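The kit came up to Narnora on the afternoon truck, in two cases with good strong latches, and my aunt made the driver a cup of coffee as if he had carried the cases over the mountains on his own back. She had been against the whole idea since July. She'd been against it at breakfast that same day. But a delivery is a delivery, and she believed in coffee.

I should say how we came to have it. My aunt and I ran a shop called Tredska, which was her mother's name before it was a shop's, and we sold caps and team clothes and, in the winter, whatever knitted things the ladies of the valley brought in. The magazine that the small stores in our part of the country all get (and read in the bathtub, if they're anything like me) wanted somebody with real shelves and real customers to try out a service from a firm called Endovex, and to write up what it was like. They would pay 600 for the article and I could keep the kit until spring. I said yes on the telephone, and then I went and told my aunt, in that order, and I'm still sorry about the order.

The kit was called the Lu. What you got was a pair of grippers, black ones, that you held one in each hand and squeezed, and you went about your ordinary work wearing them, so to speak, while they kept track of everything your hands did. You sent that off to Endovex every evening. And at the far end of it all, after enough evenings, they would send you an arm, or a pair of arms, that had learned the job from you. My aunt wanted to know whether the arms would have my posture.

"They'll have my hands," I said. "That's the idea of it."

"Your hands," she said, and gave them a look I knew from piano lessons.

The booklet asked for 200 tries at one single job before you moved on to the next. I had pictured myself doing something grand with it, dressing a window maybe, and here was the booklet telling me to choose one small thing and do it until the cows came home. So I chose hanging up. We had the white wire rack, the kind that turns, that had stood by our front door ever since I was tall enough to set it spinning and be told to stop. We brought it into the back, put it on the pale table, turned most of the lights down the way the booklet liked, and I picked up something blue and orange from the returns box and squeezed.

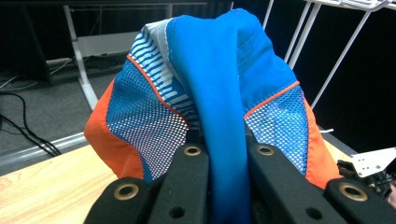 *Blue and orange, and caught on the first evening.*

Well, I dropped it. I dropped it, and then I dropped it again, and then I got it in the air and felt so proud that I turned to show my aunt and knocked the rack sideways with my elbow. There's a feeling that goes missing when you work through those things. You close your hand and somewhere out past your hand the cloth bunches up, and you know it's there only because you can see it's there, a bit like talking to a person through a window. I'd handled cloth every day since I was nine and I had no idea how much of it I did without looking. The mesh slid. The smooth part slid more. I found that if I came straight down over the top and took a good fat fold, it would stay, but then it came up all crumpled in a peak like a napkin in a fancy restaurant, and how do you hang a napkin?

My aunt watched from the chair by the kettle. She had her knitting, but I noticed the row wasn't getting any longer.

"You're grabbing," she said.

"It's a gripper, it grips."

"You grab like your grandmother. She tore more collars than she sold."

I wrote in my notes for the magazine that the grips were comfortable and the cables were a nuisance, and both of those were true and I'd say so again. The cables wanted to be under my wrist whenever my wrist wanted to be somewhere. The little white triangles on top, the markers, I got fond of. When I moved my hands they moved like the sails of two boats coming into a very small harbor, and some evenings when the work was going well I forgot about the article and just sailed.

By the second week I'd settled on caps and nothing but caps. A cap has a brim, and a brim is a kindness to a person in my situation. I would lay one down on the wood, hold it with the left, come in from the side with the right, lift, turn it, and bring it over to one of those long thin arms on the rack. Then off again, back to the table, and around we'd go. The machine at Endovex sent a message each morning with a figure in it. It had a very polite way of writing. *Thank you for your work. We have received 939 hangings.* I had stopped needing to do any more long before that, the booklet's number was far behind me, but nothing in the booklet said you had to quit and I'd gotten into the habit of the evenings.

So had she, I think. She'd close up the front and come through with two cups, and she would tell me things while I worked, since I couldn't very well get up and leave with both hands full of black plastic and a cable down each sleeve. She told me about the winter the road shut. She told me who had first ordered caps in from the coast, and it was her, and my grandmother didn't speak to her for a month because a cap was not a hat. She told me that my mother used to sit where I was sitting and sort buttons by feel with the lamp off, for the pleasure of it. I had never heard that before. I'd been asking about my mother most of my life, in a general way, and I guess I had never sat still long enough to get an answer.

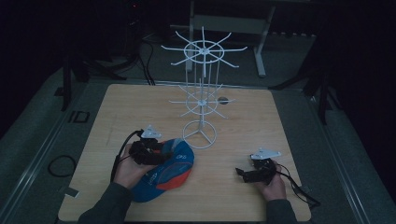 *The blue one again, with the rack waiting.*

One evening she put down her knitting altogether.

"Does it hear?" she asked.

I said I didn't believe so. I said it only followed the hands. I got the booklet out to be sure, and we read that page together under the lamp, her finger going along the line, and it was the hands and what was in front of them, nothing else.

"Then give it here," she said.

She was eighty-one, and she had knuckles like walnuts. I thought the grips would be too stiff for her and I said so, and she told me I could write that in my article if it turned out that way. She pulled her sleeves down over her wrists so the cables wouldn't touch her skin. She looked at the blue cap for a while. Then she went in low, under the back where the cloth doubles over (I'd been going for the crown all that time!) and picked it up as lightly as you'd take a sleeping bird off a step, and it was on the rack before I had finished breathing in.

She did it again. She did it, I think, for most of an hour, and she hummed, and I drank her tea.

In the morning the message said *Thank you for your work*, the same as always, and under that was a second line, which I hadn't seen before. *Your technique has changed. We would be grateful for more of this.*

I read it out to her across the counter. She asked me to read it again with my glasses on. Then she went and turned the sign around so that we'd open late, and she was in the back with her sleeves pulled down before I had found where I'd left the second gripper.

We stopped at 1,472. It wasn't any special number, it was only the evening her shoulder got tired, and after that it was the holidays and the shop was full of people. The article ran on Jan 1, 2018, and I was fair, I believe. I said the setting up took too long, and that the cases were well made, and that any shop with a drafty back room should think about gloves. I said the service did what the firm promised it would do, as far as I could judge from my end of it. I didn't put in about the humming. The magazine cut me down to a page and a half anyway and used the space for a thing on awnings.

The arms came in a crate after the thaw. My aunt gave that driver coffee too. We set them up on the pale table with the rack in front and the blue cap laid out, and I pressed what the booklet said to press, and then we both stood back against the wall with our cups. The left one thought about it a little. The right one came around, went down low, and slid in under the back where the cloth doubles over.

"There," she said, and then, after it had hung the cap and gone home to its place, "It's crooked. Make it do another."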